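"I wanted to stay, but I also wanted to play"

10 Sep 2020

Csenge Pap answers the phone on the second call and asks for five minutes, because she is still carrying boxes up the stairs. The midfielder has left Tendis after 3 seasons and signed for Grarnach, newly promoted, and the flat the club found for her is on the fourth floor.

"There is a lift, but it is very small and my bicycle does not fit in it," she says. "So I go up and down. The fitness coach will be happy with me."

The move was a surprise for many supporters. Pap had played 22 matches for Tendis in her first season and was talked about as a future captain. Then came the knee injury, a new coach and a long winter on the bench. When the league stopped in the spring, she had started two games since the autumn.

"I do not blame the coach," she says. "He came with his own ideas and he had two players in my position who were fit. I was not fit, that is the truth. In January I told everybody that I was ready, and I was perhaps at seventy per cent. You want it so much that you start to believe it."

She learned in May that Tendis would offer her a new contract, for one year and with a lower wage. She asked for some days to think about it. The wage was not the problem, she explains, but the conversation that came with it.

"They said I would be important in the dressing room. I was twenty-five! When they say this to you at thirty-four it is a compliment. I wanted to stay, but I also wanted to play, and I understood that I could have only one of these two things."
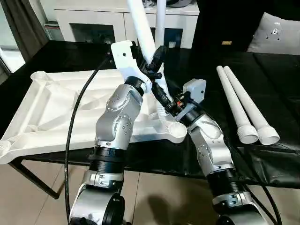 Robot arms at work over a black-covered table.

Grarnach called the same week. Their coach, a man known in the league only by his surname, Bodnár, had worked with Pap when she was a teenager, and he did not try to sell her the club.

"He told me the bad things first," she says, laughing. "The training pitch is next to the railway and you cannot hear anything when the goods train passes. The away trips are long. Then he told me where he wanted me to play, and he had drawn it on paper and sent me a photo. It was a terrible drawing, but I understood it."

The drawing showed her in the middle of the pitch, deeper than at Tendis, with two runners in front of her. She says it is the position she liked best as a girl, before somebody decided that she was quick and should play on the wing.

"I am not so quick any more, so now they must let me go back," she says.

She has played in all the friendly matches so far, the last of them a 2–2 draw with Aneo, when she stayed on the pitch for the full ninety minutes. It was her first complete match in 285 days. She knows the number because her father wrote it in a message that evening.

"He has a calendar in the kitchen and he was crossing out the days. I did not know about it. My mother says he did it very seriously, every morning before coffee."

And the knee?

"It is quiet," she says, after a moment. "Some mornings I feel it on the stairs, and then I do my exercises a bit longer. I don't speak to it too much."

The first home match is next weekend. Grarnach may let in 2000 people, with empty seats between the groups, and Pap expects that it will feel strange. At Tendis she was used to a bigger ground, although it was seldom full.

What would be a good season? She does not want to give a place in the table. Bodnár has said publicly that staying up is the only target, and she will not go against her coach in her first month.

"For me, if I am still annoyed in the spring when he takes me off, that is good," she says. "Last year, when I was taken off, I was only tired."

The two clubs meet for the first time before the winter break, at Tendis. She has already looked at the date, and some of her old teammates have asked for her shirt. She has promised it to the goalkeeper.

Then she excuses herself. There are four boxes left downstairs, and the neighbour would like to use the door.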